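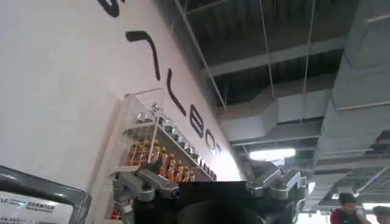 Clear wall case with small bottles on two white shelves, big black letters above.

Display and Surface, Week 2 handout
Room 316, Monday group (the evening people get the same sheet)

Okay, first the housekeeping. If you weren't there when we talked about last week's shop windows, borrow notes from Irina Pană, hers are far better than what I wrote on the board. Sketchbooks come in at the end of June, the whole thing is marked out of 100, and yes, messy pages count. I love messy pages!

Small things on big walls

We started with scale this week, mostly because I can't stop thinking about it. Take a tall white wall and a row of little bottles. Put the bottles straight on a shelf on that wall and they more or less vanish, your eye slides right past them. Give them a clear case and suddenly there's an edge around them, and the eye has somewhere to stop. The case is doing the job a mat does around a small drawing. You hardly notice it, but take it away and the drawing looks lost.

Then look at how the two shelves are filled. Up top you have silver and clear with metallic caps, set out in a line. Underneath it's the amber-orange ones, packed in close together. I really like that the colors are kept apart. Mixed up, you'd get a kind of sparkle and not much else. Kept apart, you get a pale band and a warm band, and you can read that from across a room long before you can tell what any single bottle is for.

Marius Stanciu asked whether the bottom row was too crowded. Fair question, and we went back and forth on it for ages. My feeling is that amber likes company. One amber bottle on its own can look like it came out of a medicine cabinet, but a bunch of them side by side turns into a block of color. Try it at home with anything brown and see-through (vanilla extract, cough syrup, whatever you've got) and draw it both ways.

Letters that size are another matter. They're huge next to the bottles and they're black on white, so they win, every time. Is that a problem? I'd say it depends on how far away you're standing. From the far end of a hall you get letters. Walk up and you get bottles. What you want to avoid is the middle distance where the two are fighting, and that's what I'd like you to find when you do the walking exercise below.

Oh, and ceilings. A dark, exposed ceiling over a white wall makes the wall feel brighter than it is. We'll do ceilings properly in week 5, so just park that.

Shiny things

Now the other half of the session, which ran over (sorry, Florin, I know you had a bus). Gloss! Glossy surfaces are a pain to draw and even more of a pain to light, and the big metallic fronts you get on appliances are the worst of the lot. Ask five people what color a taupe-gray panel is and you'll hear pewter, mushroom, brown, "sort of champagne," and gray. They're all right, depending on where the light is hitting it.

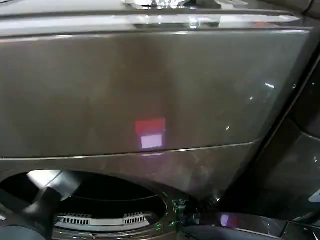
So what are you looking at when you look at a panel like that? Partly the finish and partly the room. Soft vertical bands, lighter and darker, come from the overhead light landing unevenly. A shiny trim strip with a curve to it will grab the ceiling fixtures and smear them into blobs, and any little patch of strong color, red especially, is going to be the first thing anybody sees on a quiet gray surface. I don't care how tiny it is.

When you draw one, please don't start with the outline. Lay down the middle tone first, all over, nice and flat. Then pull the light bands out with an eraser, leave your brightest paper for the trim, and put seams in last with one thin line. Yolanda Calvo did hers on brown wrapping paper with white chalk and it took her no time at all. I was jealous.

For lighting, move the lamp before you change the lamp. Shift it sideways a little and watch the bands travel. I once spent most of an afternoon at the Tirnitberg showroom swapping bulbs over a row of dark cabinets, and what fixed it in the end was sliding the track roughly 49 inches to the left.

For next time

The walking exercise. Pick a shop, lobby or showroom with big lettering and something small on display close by. Start as far back as you can, sketch for a minute, walk forward, sketch again, keep going until you're nose to nose with the small stuff. Mark the spot where your eye starts jumping between the two.

One gloss study, any size, pencil or chalk. Fridge door, washer, car hood, I don't mind. No phones for reference, draw it from life.

Read the Surdu chapter on cases and cabinets. Skip the part on locks unless you're into that.

Maricica Iordache has the sample boards in the cupboard by the sink, and you can sign them out overnight. Bring them back clean, the dark gloss ones show every fingerprint.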